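Okay, slide one. Say hi, say the belt came out of Braltska's clearance list and I hauled it home in December. Don't do the van story unless they laugh early.
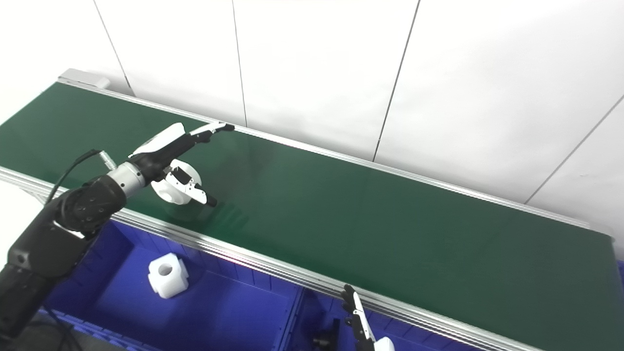 *Skeritz shared workshop, 20th June*

So we're on the green belt now, with the arm over it and the gripper open. Mention the budget: 468 for the rails and bins, and I'm not telling you what the hands cost! (Pause. Somebody always asks.)

Next bit, both hands up at the near rail, blue bins underneath. Talk about reach here – I moved the bins 40 mm closer and I'd do it again.

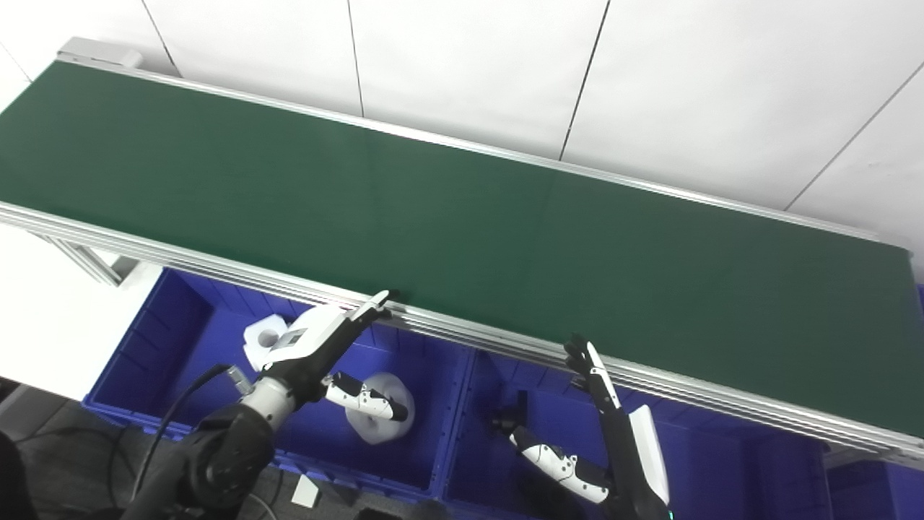 Snorradóttir wrote back after my last post that I should slow the belt down before touching any more code, and that five evenings of tuning could've been one. Fair! Read that out, then go to the speed chart.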